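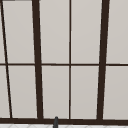
Setting up a practice kitchen in simulation before you build the real arm

Posted 31 Jan 2019 by Reshma Mahlangu

When Pieter Xaba and I started building our little kitchen arm at the Hunton workshop, we did what I suppose everybody does and went straight for the hardware. We bought the motors, we cut the brackets, and then we spent a whole evening picking bits of a mug off the floor (it was a nice mug, too). After that we agreed to make a pretend kitchen first, and I'm so glad we did. If you have a computer that can manage a modest 3D scene, you can do the same over a couple of evenings.

What you need

A simulator you feel comfortable in, a tape measure, and a rough drawing of your arm with the joint lengths written on it. We keep our settings in a plain text file called Pimentel, after our first arm, and you'll see me mention it below.

Step 1. Measure the room

Write down the height and depth of the counter, where the sink goes, and how high the window starts above it. Ours came out with 176 mm between the countertop and the window rail, and I've been grateful for that number many times over, as the elbow likes to swing up just there.

Step 2. Build the big shapes

Start with plain boxes for the counter and walls. Then put in the window, with its dark frame and pale, flat panes. Please don't spend a weekend modeling a garden outside! Plain gray glass is fine to begin with, and it makes the scene quick to load.

Step 3. Add the things the arm could hit

The faucet comes first. Give it a simple collision shape, a tall capsule will do, and leave the pretty curved one for display only. Pieter used the full mesh for both and our scene slowed to a crawl with 2,757 little faces being checked at every step.

Step 4. Place the virtual camera

Put it where your real camera is going to sit and look through it before you do anything else. Turn it a little at a time and watch how the upright bars start to lean as the view tips up or down. If your real lens has a wider view, change that setting now and save it in Pimentel.

Step 5. Run the slow test

Set the joint speed very low and send the arm between 4 poses: home, counter, sink, and home again by a different path. We run that loop 200 times and log every contact. Any pose with a contact gets moved a finger's width and the loop starts over.

A note on light

Keep it even for the first tests. Once the arm behaves, move the lamp and try again, and save each version under its own name. I didn't, and had to rebuild the evening lighting from memory.

Next time I'll write up the gripper, which Pieter is still sanding.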